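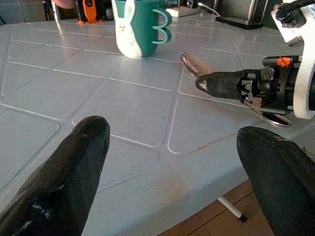 The rabbit mug, on the table with the rectangles.

9th March

Woke before the alarm with the firm idea that I would sort out the kitchen, and lay there for a good while hoping the idea would go and bother somebody else. It didn't. Got up, found slippers, had tea, sat at the plastic table and looked at my mug, which has a rabbit on it and a handle like a number three. I bought it at Gekside in February when I had gone in for light bulbs. I still need light bulbs.

The table is another matter. Whoever designed it thought what a person wants from a flat surface is a lot of grooves. I have had toast crumbs in those grooves longer than I have had some friendships. There's a brownish-orange mark along the lip at the front as well, which I have blamed on curry, rust and the previous tenant in turn. I went at it with washing-up liquid, then bicarb, then language. It has outlived all three. The smudges I am leaving for another day, as they at least are evenly spread.

The plan, such as it was, went like this. Everything out of the cupboards and on to the worktop, look at each thing, decide if it deserves to go back. I read about this method in the free magazine from Osley, where the woman doing it had a kitchen the size of a tennis court and owned four plates. By ten o'clock I had no worktop and a strong wish to move house.

Findings so far. I own more lavender plastic than any adult should. Bowls, and a lid, and I could not tell you when I chose lavender or what was going on in my life at the time. The lid fits nothing if you press it and everything if you merely rest it there. The eggs were further back than I thought, so I had been about to go and buy more eggs. There is a jar with a red lid which I smelled, put down, and later smelled again in case it had changed its mind.
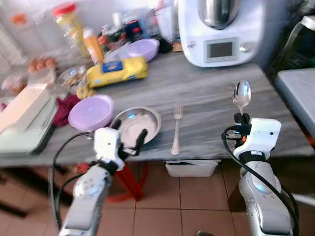

Mid-morning. Steel bowl, fork, spoon, and the red cloth in its natural state.

The mixer with the screen stays where it is, on the grounds that I can't lift it. It came from the Khondokar clearance with 200 recipes in it and I have made soup. Good soup, mind. But every time I turn the knob I get the feeling it expected more of me, and it has probably told the kettle. Adding it up per bowl of soup would be a mistake, so I added it up, and I shall not be writing the answer here.

Rang the Flivstead helpline about the cupboard door that has never shut. I was number 1209 in some sort of list, though whether that was me or the door was not made clear. The music was pan pipes. I wiped the same bit of worktop for the whole of it and then got a recorded voice saying they valued my call, and then nothing whatever, so I've gone back to the folded bit of cardboard, which has never once kept me on hold.

Had a sit down. Had a biscuit. Started again with less belief.

The afternoon was a matter of moving things from the left to the middle and then wanting the middle. I came across the scissors with the yellow handles, which I had declared lost for ever and had replaced, naturally, with a worse pair. I apologised to them out loud. The chopping board was in use as a shelf by then, because in a crisis every flat thing becomes a shelf, and there was a knife on it and a white plastic strainer affair with a long handle that I have used for chips exactly once.

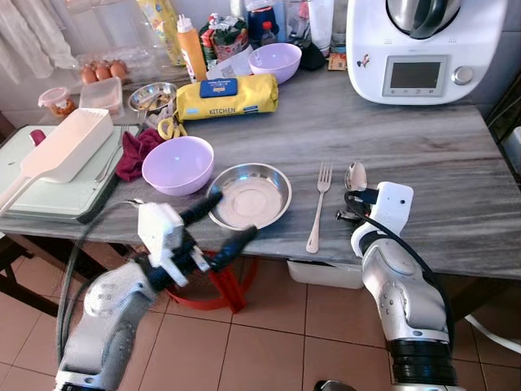 Cutlery next, and I'd like it noted that I began with the cutlery in a drawer. Forks are the trouble. They get about. I put one down to look at another and ended up with forks in places I had already finished with, so I had to go back and finish with them again. The spoons behaved. I have nothing to say against the spoons.

The kitchen paper I left out on purpose, as I was going to need it, and then used the red cloth for everything and wrung it out and dropped it and used it again. It wants a hot wash. It has wanted one since Christmas.

By teatime the charity bag had in it one egg slicer, a lid (not the lavender one, I lost my nerve) and the worse scissors. The magazine says you should expect to let go of 100 items. I make it three, and I'm already having thoughts about the egg slicer.

Soup for supper. Washed the pan, put it in the cupboard with the cardboard, and the door swung open again while I was drying my hands. Must get light bulbs tomorrow.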